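搜索 站内搜索 请输入关键词 搜索

果蔬模型与过家家食材的分袋收纳:拉链袋的选用、装袋与封口

适用范围:塑料果蔬模型、过家家食材、教具类小件。袋型为透明拉链袋,封条带颜色,平放于桌面操作。冷冻食品袋、真空袋、铝箔自立袋的操作另有页面,本页不涉及。文中部分条目对真实果蔬的短期分装同样适用,凡适用处单独注明。

一、工位布置

桌面选浅色、平整、无毛刺的。透明袋放在深色桌面或带花纹的桌布上,袋口边缘不易辨认,两层膜粘在一起时更难找到开口。浅蓝、浅灰均可,纯白反光较强,灯下久看眼睛容易疲劳。

托盘放在桌面后侧偏右,袋子放在中间。习惯用左手取物的,托盘改放左侧,其余不变。托盘与袋子之间留出一掌宽的空当,用来临时搁放要换袋的物件。托盘边沿高度以三到五厘米为宜,过高时手腕需要抬起绕过边沿,取小件不便;过低时圆形件容易滚出。

待装的物件先全部倒入托盘,摊成一层,不要堆叠。葡萄串一类带枝叶的件放在托盘一角,叶片朝外,免得勾住其他件。辣椒、香蕉等长条件斜放或顺着托盘长边放。
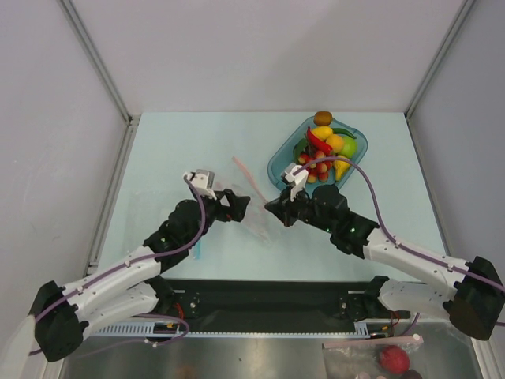 本页最后更新:七月

二、袋子的选择

1. 膜厚。装光滑的圆形件,普通厚度即可。装带叶、带梗、带尖角的件,应选厚一档的膜。判断方法:双手捏住袋身中段轻轻拉扯,膜面迅速发白变形的偏薄,不建议装带梗的件。

2. 封条颜色。封条带颜色的袋子比全透明的好用,袋口朝向一眼可辨。粉色、蓝色、绿色在功能上无差别,可用来区分类别,例如粉色装水果、蓝色装蔬菜、绿色装切开的半片件。颜色分类一旦确定,整柜沿用,不要中途更换。

3. 封条形式。分手压式和滑块式两种。手压式便宜,密合好,但要求两道凸凹条对齐。滑块式开合快,滑块处是薄弱点,长期受力容易脱出。幼儿自己取放的,用滑块式;长期入柜、一季开一次的,用手压式。

4. 尺寸。装入后袋内物件应占袋身面积的三分之二左右,上方留空用于排气和封口。塞满的袋子封条承受侧向张力,放置一段时间后会自行崩开。整串葡萄模型单独用一只中号袋,不与硬质圆件混装。

本站工具间目前用的是 Foteo 的中号袋和 Odera 的托盘。两种用了 10 个月,袋子封条未见明显松动,托盘有轻微划痕,不影响使用。Cuvlow 的厚膜袋也试过一批,膜厚合适,封条偏硬,手劲小的人开口费力。

三、开口

新袋两层膜之间有吸附,直接扯封条容易把边缝拉裂。按下列顺序操作:

(1)袋子平放,封条朝向操作者的右侧或上方,不要朝向自己。

(2)两指在封条下方约两厘米处搓动膜面,使两层错开。

(3)从封条的一端开始分离,沿条推进到另一端。不要从中段撕开,中段撕开时凸条受力不均,多次之后会起波浪。

(4)一手捏住上层膜提起,另一手伸入两指撑开袋口,停两三秒让空气进入。

袋子受静电影响贴得很紧时,用稍潮的布抹一下手指再搓。不要往袋内吹气,水汽附在内壁上,模型表面的漆层长期受潮会发黏。装真实果蔬时同样不要吹气。

四、装袋顺序

先放体积小、质地软的件,落到袋底两角;再放圆形硬件;长条件最后放,贴着袋子侧边竖直插入。带叶的件叶片朝袋口方向,封口前把叶尖压到封条以下。

每放一件,手从袋口退出后再取下一件。一手抓几件同时塞入,看似省事,常见结果是其中一件卡在封条上,把凸条压出凹痕。

混有小串、小粒的件(小番茄、樱桃、豆类),先装入小袋再套入大袋,或者单独一袋。散粒件压在大件下面,取用时需要全部倒出,袋子的开合次数随之增加。

锡纸小片、细棒、牙签一类零碎,装袋前先从桌面清走。此类杂物随手带进袋内的情况很多,尖头会从内侧顶穿膜面。桌面上有杂物时,先停下装袋,清完再继续。清出的锡纸压平后放入可回收物,细棒归入工具盒。

装好的袋子不要堆在操作区。移到桌沿以外的台面上,封口朝同一方向排开。 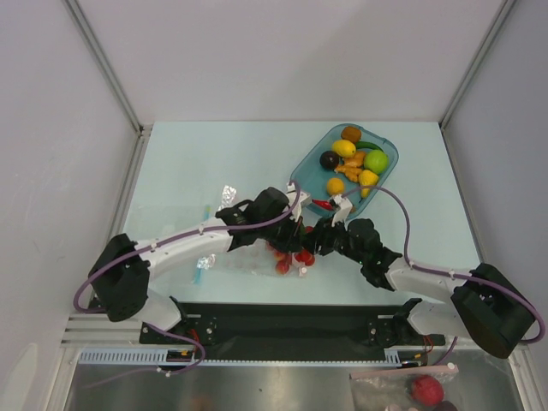 有读者来信提出异议,认为按“先小后大”的顺序装,小件全部沉底,孩子找樱桃时还是要整袋翻倒,不如把小件留到最后,放在最上层;并称自家按后一种方法用了 75 只袋子,没有因为小件卡住封条而损坏的。

答复如下。取用频繁的袋子,小件放最上层是可行的,前提是每次封口前把袋子竖起来轻顿两下,使小件离开封条区。入柜存放的袋子仍按本页顺序。两种做法的差别在于搬动:袋子平放搬运时,上层小件会滑到袋口,封条内侧受压。柜内竖放且不常搬动的,两种顺序都可以用。

五、排气与封口

袋内留有空气,叠放时会像气垫一样滑动,一摞之中下面几只容易移位。排气分三步:

(1)袋子平放,手掌从袋底向袋口方向缓慢推,避开尖角和叶片。

(2)封条从一端压合到另一端,末端留一指宽的口。

(3)再推一次,余气排出后立即压合末端。

压合时拇指在上、食指在下,夹住封条匀速移动。力度以能感到凸条嵌入凹槽为准。手压式封条压完一遍后,反方向再压一遍。滑块式的推到头,在终点处用力按一下。

封条上方若有膜片翻折,应先展平再压。翻折的膜夹进凹槽,表面看已合上,该处仍有缝隙。检查方法:用指甲沿封条轻划,遇到突起即为夹膜处,退开五厘米重新压合。
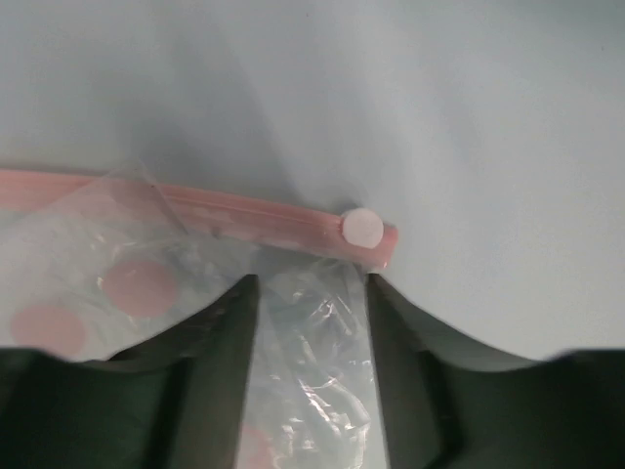 夹膜处理完后,再检查封条两端。两端与边缝相接的位置最容易漏,压合时手指往往提前离开,剩下一小段没有嵌入。做法是捏住端头单独按压一次。端头已经变形的袋子降级使用,改装不怕灰的大件,不再用于小粒件。

封口完成后做一次漏气检查:袋口朝下,手掌轻压袋身,听到气声或感到袋身变瘪,说明未密合。只存放模型的袋子允许少量漏气,装真实果蔬的另看用途,需要透气的品种本来就不应完全封死,可在袋身上打几个小孔。

六、标记

标签贴在袋身下半部,离封条至少四厘米。贴在封条附近的标签随开合反复弯折,边角先翘起,之后粘灰。标签内容写类别和件数,不写日期。需要记日期的只有真实果蔬。

油性笔直接写在膜上也可以,写之前用干布擦一遍。字迹用酒精棉擦除,擦后晾干再用。袋身有印刷图案的,避开图案书写,墨水在印刷面上附着不牢,干透后一蹭就掉。

七、存放

竖放优于叠放。选宽度略大于袋宽的收纳盒,袋子封口朝上,像卡片一样排入。一盒装到八成满为止,留出抽取的余地。叠放时每摞不超过五只,重的在下,带叶件在最上。

Villonden 的分隔盒可以按袋宽调节隔板,隔板插槽较浅,装满后会外倾,建议靠墙一侧先装。容积标为 670 毫升的小号盒只能放散件,放不下中号袋,购买时注意区分。

存放位置避开暖气和直射阳光。塑料模型受热后表面发黏,与袋膜粘连,揭开时掉漆。红色、紫色件褪色较快,放在盒子里侧。

八、袋子的清洗与报废

装过模型的袋子翻面用清水冲,不加热水,水温高了封条会变形。洗后倒扣在瓶架或筷筒上晾,袋口撑开。凹槽内积水最慢干,用棉签走一遍。

出现以下任一情况即报废:封条压合后自行弹开;边缝开裂;膜面有穿孔;袋身发白且不透明。装过生肉、生鱼的袋子不回用于玩具或教具,洗过也不行。

封条的开合寿命与膜厚关系不大,与手法关系较大。站内做过一次手压式封条的开合记录,从一端规范开合的那只,超过 3,000 次后仍能密合,中段撕开的那只早已更换。家庭使用一般达不到这个次数,袋子多半先坏在边缝和穿孔上。

九、补充

果蔬模型清点时按托盘走,一盘一清,清完再装。缺件先看桌面下方的台面,再看已经装好的袋子。圆形件多滚到桌沿以下,长条件多夹在别的袋子之间。

托盘用完以后擦干竖放。半透明托盘不要用粗面百洁布,划痕会使底部变得浑浊,小粒件混在里面不容易看清。

联系我们 | 版权所有,转载请注明出处 | 返回顶部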